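Notebook, Boltness survey, finds and records

Carried over from May: the list of loose sherds from the field below the church is still not complete. Wen-hsiung Man has the first box and I have the second one. We agreed to use the same words for fabric and color, so that later we do not have to guess what the other person meant.

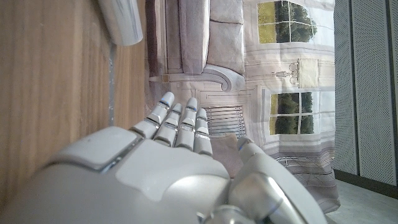
Boltness, 6/27/25

Started with bag 138. The label says Roman, but I am not sure of it. Two pieces are gray and sandy, and they could be Roman kitchen ware. The third is glazed on the inner side and must be much later. I divided the bag and wrote a note on both halves. Please do not put them together again before Eifion Lougher has looked.

Eifion came after lunch with his copy of the estate map of 1645. The well is marked there, but on the wrong side of the lane, or the lane was moved.

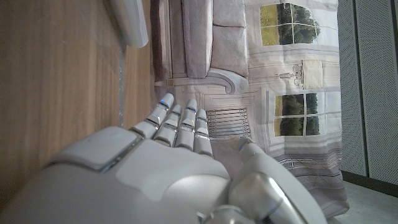

He prefers the second explanation. I would like to see the bank in section first. The hedge on the north side has very old hazel in it, and I don't believe anybody planted a new hedge so crooked.

Total in the register is now 393 entries. I found one number used for both a nail and a piece of slag. The slag keeps the number and the nail gets a new one at the end. 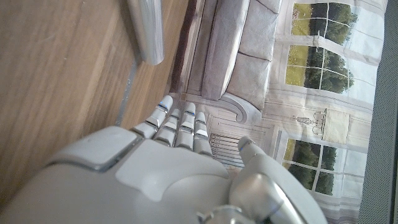
To do: ask at Minow farm if we may walk the lower field again after the barley is cut. Check the spelling of Nastik in the tithe list, I read it as a field name and Wen-hsiung reads it as a family. Buy smaller bags, the ones we have are too large for flint.
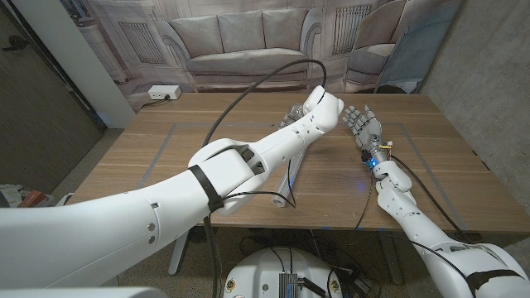

Both arms over the wooden table, right hand open.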